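Handout 3: Moving a Phone Backup to a New Computer
Course 2201, Mobile Device Support 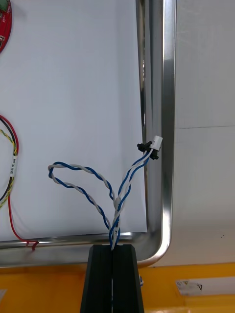

Photo: Timothée Rey

Purpose of the session

Last week we made a first backup of a phone with the Endonel desktop program. In this session we move the same backup to a second computer and restore it there. Many students think it is enough to copy the folder. The program keeps also a small index file in another place, and without this file it does not show the backup in the list.

Before you begin

Charge the phone to at least half. Check that the second computer has the same version of Endonel, or a newer one. An older version will refuse the backup with the message "unknown format". In the lab, the computers in row 2 are already updated.

Close the program completely on both computers. On Windows it can stay open near the clock after you close the window, so look there too.

Steps

1. On the first computer, open Settings, then Storage, and write down the path of the backup folder.
2. Copy the whole folder to the external disk. The practice backup has 200 files.
3. Go one level up and copy the index file, which is called vulon.idx.
4. On the second computer, put the folder and the index file in the same relative places.
5. Start Endonel and choose Rescan. The backup must appear with its date and the phone model.
6. Connect the phone, unlock it, and choose Restore. Select only Contacts and Calendar for this exercise.

Common problems

The list is empty after Rescan. In most cases the index file was put inside the backup folder. Move it up and scan again.

The program asks for a password you do not know. For the practice backup it is Wenis, with a capital W. For your own backup we cannot recover it.

Contacts appear twice. The phone was still synchronizing with an online account. Turn off the synchronization, delete the restored contacts and repeat step 6.

Homework

Read chapter 3 in the Bailly manual and write half a page on the difference between a backup and a synchronization. Please bring it printed to the next session.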